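4.2 Flat things that decline to stay flat

The Kercombe task list was drawn up by people who do chores, which may be why it is so unkind to machines. Of its 30 tasks, the ones involving cups, boxes and door handles gave our policy little trouble. It stacked, shut and fetched with the calm of a good waiter. The remaining tasks involve sheet goods, and we report them separately so that the averages in Section 4.1 can be read without embarrassment.

All sheet trials used the Arkik controller with the settings given in Section 3. Training data came from 200 demonstrations recorded with the hand-held gripper, and none of the demonstrators was told to be tidy. A trial was stopped if the sheet left the table, or if the arm made the same mistake 12 times running, a limit we had assumed would never be needed.

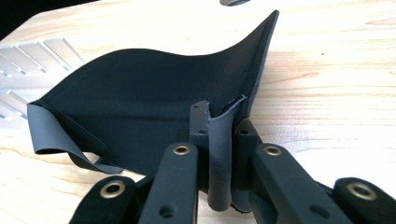
Figure 3. A dark flexible sheet pinched near its lower centre by the hand-held gripper.

Grasping is usually described as the hard part of handling cloth, and for thin cotton it may well be. Our stiffer sheets were easy to grasp and then did as they pleased. In Figure 3 the pinch itself is secure, with a narrow fold squeezed upright between the two gripper parts, yet the right side stands up in a tall flap and the left edge curls back on itself. A person asked to smooth this out would use the other hand without thinking. Our arm has no other hand, so it let go, moved along and pinched again, and the flap came up somewhere new. The pinch succeeded in 82 per cent of sheet trials. The sheet ended up flat in far fewer, and on the Wednesday session in none at all.

We tried the edge-following method of the Kakance system, which traces a border until it meets a corner. It assumes that the border lies on the table. Where an edge had turned over, the tracer followed the underside with great confidence and reported a corner in mid-air. Adding a second camera view removed most of these sightings but slowed each attempt to a pace no workshop would pay for. Weighting the corners, as in the Agbayani folding rig, helped more than any change to the policy, though it does mean that somebody has to put the weights down.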